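**Trellton declines to sign gripper handling code, publishes its objections**

11 June 2020

Trellton will not put its name to the Wekholm Code for gripping robots in small workshops, and is releasing its comments in full so that other shops can read them before they sign.

The code runs to 40 pages. Eight of them deal with what a gripper does to the item it is holding. The rest covers logos, wording for sales sheets and the fee for using the mark.

"We wanted a rule we could test on a bench," said Gunvor Skjelbred, who led the review. "Clause 12 says contact should be 'suitable to the item.' I don't know how you fail that."

Trellton's main objections:

- A shop can pass on 500 picks of a single test block. Curved and hollow items are left out.
- No limit is set on side force against a thin wall.
- Wrist camera footage counts as proof of a clean grip, with no standard for blur or glare.
- The shop picks which runs to submit.

On the last point, the company reviewed 1145 runs sent in by early signers. Every one was marked as a pass. "Either those are the best grippers in the business or people left out the bad days," said Agnese Krūmiņa, who checked the files.

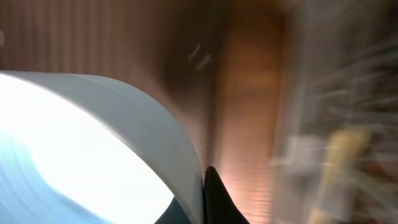 *Wrist camera view of a black gripper finger against the outer wall of a pale cylindrical item.*

Trellton has asked for a second camera with a fixed view, a force reading for each grip and random selection of runs by someone outside the shop. A revised draft is due in August. The company will look at it then and has made no promise to sign.

Copies of the comments are available on request from Justinas Urbonaitė at the Trellton press desk.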